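On Hold, Again

I have a theory that you don't know a piece of music until it has been interrupted every forty seconds by a woman telling you that she values you.

The piece in my case belongs to Ludard, who provide the internet in this part of Storham in the same sense that the sky provides rain. It's a piano thing with a little shaker behind it. It climbs up to what is clearly going to be a chorus, and then it climbs back down again, like somebody who got halfway upstairs and forgot what they came for. I have now heard it on the phone in my bedroom, in the car outside the dentist, and once, in a low moment, in my head during a funeral.

What I wanted from Ludard was simple. I wanted them to stop sending me the bill for the house I moved out of in June. They'd been sending it to the house I moved into, so at some level of the organization they understood that I had moved. That level does not seem to talk to the level that does the billing. I picture them on different floors with the elevator out.

My first call lasted 24 minutes and ended in a click. The second ended in a survey. I was asked to rate the help I had received on a scale of one to five before I'd received any, and I gave it a three, because I was raised to be polite to machines and strangers on the phone.

By the third call I had developed a system. The system is that you put the phone on speaker, face up, somewhere you can hear it, and then you go and live your life in the same room. You can't leave the room. If you leave the room, a human being will pick up, say hello twice in a hurt voice, and go away forever. I have tested this more than I'd like. So you learn to pick your room. The bedroom is no good, you fall asleep. The living room has the television in it, which you can't turn on, and it sits there being off at you. The kitchen is where most of my holding gets done. You can be on hold in a kitchen for a very long time and come out of it with a cleaner house and a sandwich.

My mother did all her phone calls this way, except hers had a cord, so her whole adult life on the telephone took place within six feet of the wall. She could reach the stove and the bread box and one of the two good drawers. When the cordless came in she still stood there. I used to think that was funny, and now I stand in one spot by the counter with a phone that would work in a canoe. 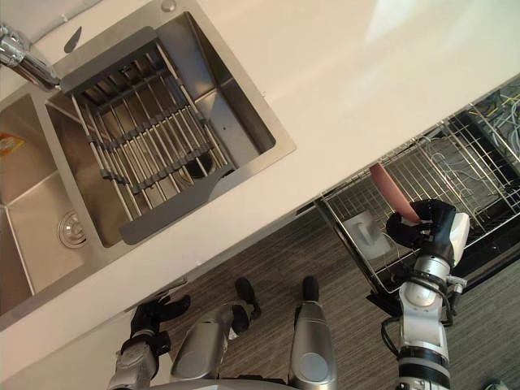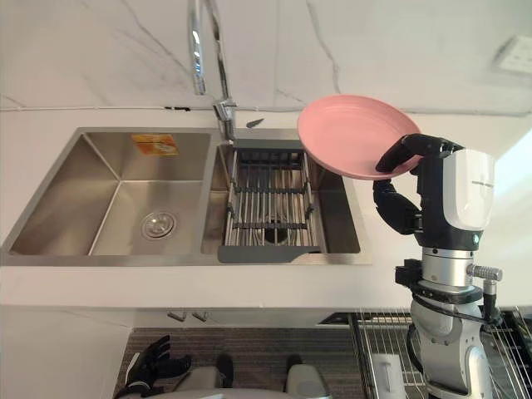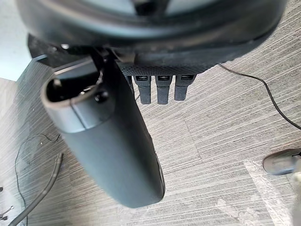 Kusum Goel commented on my last post about this that I was going at the whole thing wrong and should press the option for "thinking of leaving us." According to her, that line gets answered on the second ring at every company she has ever dealt with, and the people on it can do anything, up to and including being nice. She has never once been thinking of leaving. She has apparently threatened to leave her gas company so many times that they send her a calendar.

I resisted this for a week. It felt like lying, and also I really had left, months ago, and was only asking them to notice. But on Monday I pressed four, for leavers, and a man named Orest picked up before the shaker had even come in.

I was not ready. I had a mouth full of toast. I'd had a speech prepared since the summer, with dates in it, and all of it went straight out of my head, and what I said to Orest was "Oh! Hi!" as though he'd called me.

He was lovely. I am sorry to report this, as I'd been looking forward to being angry at someone with a name. He found both of my accounts right away. He said, "Huh, that's weird," which was the first thing anybody at Ludard had said to me that I agreed with. Then he asked if he could put me on a brief hold while he talked to billing.

So there we were again, the piano and me. I'll admit it sounded a bit different this time. I don't think it has a chorus at all. I think whoever wrote it was paid by the minute and got it exactly right.

Sirko, who is a dog and does not care for the shaker, went and lay down in the hall. I ate the rest of the toast. Orest came back and said the old account was closed, and there'd be one more bill, but I should ignore it, and then possibly a letter about ignoring it, which I should also ignore. I wrote this down. He wanted to know if there was anything else he could help me with today.

I very nearly asked him the name of the song. I had it right there. But there's a limit to what you can ask a man who has just spoken to billing on your behalf, so I said no thank you, that was everything, and he said the survey would be coming up after the call.

I gave it a five. The bill came on schedule, for the full amount, and I've put it in the drawer with the others. The letter hasn't shown up yet. If anyone else in Storham has the same piano in their head and knows who plays it, the comments are open.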